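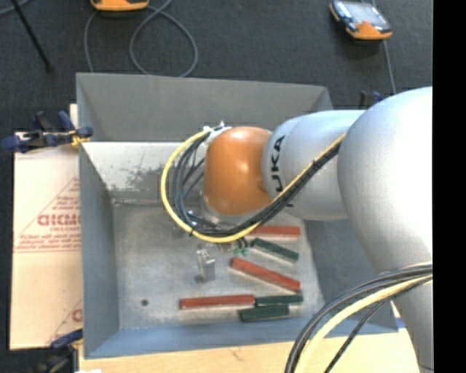
The arm over the picking bin, with red and green bars on the bottom.

Collecting pick attempts for the grasp model

These steps cover one recording session on the bin cell. Allow 90 minutes, including setup. You need the arm, the metal bin, clamps and a set of bars in both colors.

1. Clamp the bin to the table by its rim. Push on each wall by hand. If the bin shifts, the saved bin position is wrong for every attempt that follows.

2. Move the arm slowly through its full reach over the bin and watch the cables. They need enough slack for the wrist to turn, but a loop must never catch on the rim.

3. Drop the bars in from above. Do not line them up. Bars that touch each other or rest near a wall are harder to grasp, and the model needs plenty of them.

4. Start the Clasinix logger and enter your name and the bin number. Check that the force reading is close to zero before the first move.

5. Run 60 attempts. After each one, mark it as success, miss or slip. A bar that is lifted and then falls counts as a slip.

6. Stir the bars whenever the arm has missed three times in a row. Pause the program first and stay outside the cell until the arm has stopped.

7. Keep the misses. Only delete an attempt if the logger stopped partway through it.

Training can start at 1,000 attempts. The set we use now has 2,482, recorded by Viera Kadlec and Arif Sutanto. Copy your session folder to the Inard drive before you shut down the controller.

Last updated May 1, 2023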